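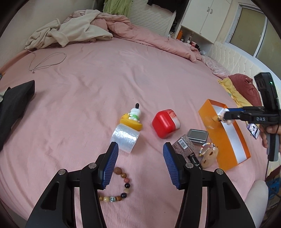

7/7/23

Thread dyeing, batch 3364, continued from the previous page.

Aim for this run: find out why the Maeng cord takes the brown unevenly when the Dollia cord from the same bath comes out level. Both are sold as undyed cotton, both waxed lightly at the mill. The Maeng is a looser twist and should, on paper, drink more dye.

Set up two pans side by side on the electric rings. Same water, drawn from the tap in one go and left to stand overnight. Salt and soda as per the card inside the cupboard door. Dye powder was the Lumico walnut, old tub. The new tub is still sealed and I want to finish the old one before comparing.

Scour first. The last entry has the scour at a simmer with a little washing soda and a drop of soap. I kept to that but doubled the time for one hank of each cord, tied with red cotton so they could be told apart afterwards. The single-time hanks have white cotton. Scour water from the Maeng was cloudy with a faint yellow cast. Scour water from the Dollia was nearly clear. The double-time Maeng hank felt noticeably harsher in the hand after rinsing and no longer squeaked when pulled between finger and thumb.

All hanks were wetted out fully before going in. Bath brought up slowly, held, then left to cool in the pan with the lid on. Turned every few minutes for the first part and left alone after that.

Results, read the next morning in daylight by the north window:

Dollia, white tie: level, mid brown, slightly red.
Dollia, red tie: the same, no difference I could find.
Maeng, white tie: patchy. Pale bands where the hank tie sat and also at irregular places along the length.
Maeng, red tie: much better. Pale band under the tie only.

So the wax is the likely cause. The mill finish on the Maeng must be heavier than the label suggests, or it is put on unevenly. Water drop test on undyed lengths: the drop sits on the Maeng and spreads straight away on the Dollia. After the long scour the drop spreads on both. I should have done this test first and saved a pan of dye.

The band under the ties is a separate fault and is mine. Ties were too tight. Use a loose figure of eight next time, 3 ties per hank, none of them knotted close.

Rub test with damp white cloth: slight brown on the cloth from both Maeng hanks, none from the Dollia. Rinsed the Maeng again in warm water with soap until the water ran clear. Second rub test still gave a trace. Not good enough for anything worn against the skin. Try a longer soak in soda before the next rub test.

Strength was checked the crude way, with the spring balance and a 2 knot loop over the hook. Dyed Dollia held as well as undyed. Dyed Maeng with the long scour gave way a little sooner than undyed, always at the knot. Not enough pulls to say more than that. If the long scour is weakening the cord we may be better off changing supplier. Midis list a similar cord with no finish at all, sold in lengths of 33 metres. Price not checked.

Ring on the left runs hotter than the one on the right. Swapped the pans halfway through the hold to even this out, but it ought to be measured properly with the probe before the next run. The probe needs a battery.

Shade cards: one snip of each hank stapled to the back of this page, labelled in pencil. Ink bled on the last lot.

To do before the next batch:
Battery for probe.
Finish old walnut tub on scraps, open the new one.
Soda soak on both Maeng hanks, then rub test again.
Ask Midis for a sample length.
Light test strips from October are still taped up in the window. Take them down and read them against the covered halves.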